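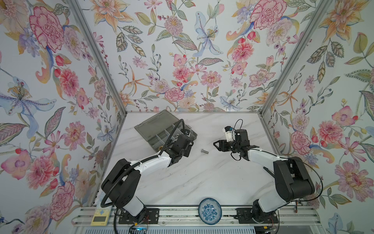 A **compartment organizer** is a shallow box divided into small sections, used to store bolts, screws, beads and similar small parts. Most have a hinged lid that keeps the contents in place when the box is carried.

## Design

Dividers may be molded in or removable. Removable ones slide into grooves in the walls — a wider section is made by leaving one out. Lids are often translucent, so the contents can be checked without opening the box.

## Use

Bolts are usually sorted by diameter, then by length. The Haugen parts catalog, revised in June, lists 363 bolt sizes.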